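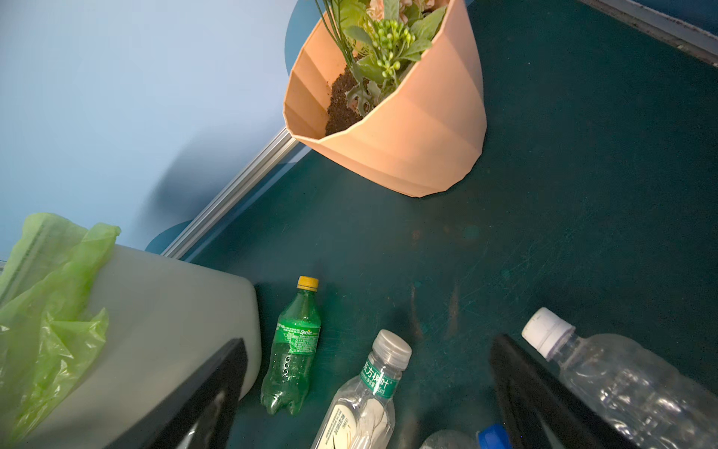

Scarves & Gloves - Your Questions

What are the Murngate scarves made of?
100% lambswool. The Lu range is cotton, better for spring.

Will it itch?
Some people find wool scratchy on the neck, yes. Try the Lu, or wear a collar underneath. Softens up after a few washes.

How do I wash it?
Cold water, by hand, wool soap. Don't wring. Roll in a towel, lay flat. No dryer!! We can't replace shrunk scarves, sorry.

Which glove size do I need?
Measure round your palm, no thumb. Between sizes, go up. Boledar gloves run small so definately go up on those.
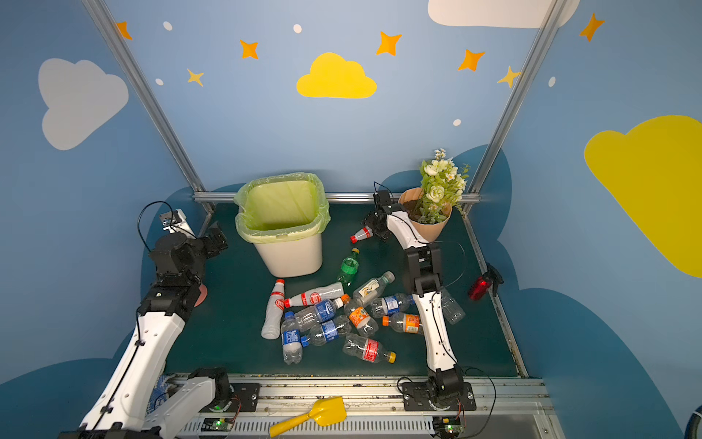 Do the gloves work on a phone?
Boledar yes, thumb and first finger. Trakow no, too thick.

How long is the long scarf?
Long enough to wrap twice on most adults. Exact length is on each product page, under Details.

Can I get fringe put on?
Plain Murngate only. Add a note at checkout. Takes 3 extra days.

Shipping?
Orders go out in 2 working days. Tracking number comes by email, check your spam folder first please.

Returns?
27 days from delivery, unworn, tags on. Fringed ones can't come back. Email us before you send anything so we can match it to you order.

Is the mustard color coming back?
Sold out in May. More yarn is on order, no date yet. Sign up on the product page and you'll get an email.

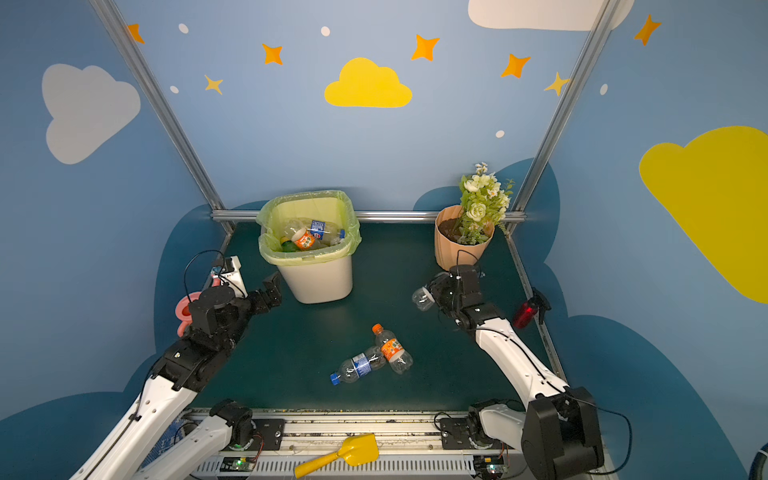 Robot arm with a clear plastic bottle, near the flower pot.

Do you do gift wrap?
Yes, tick the box in your cart. Tissue and a card, one message per order.

Still stuck? Write to Faith Magesa using the contact form, include your order number.

Page updated 21 June 2024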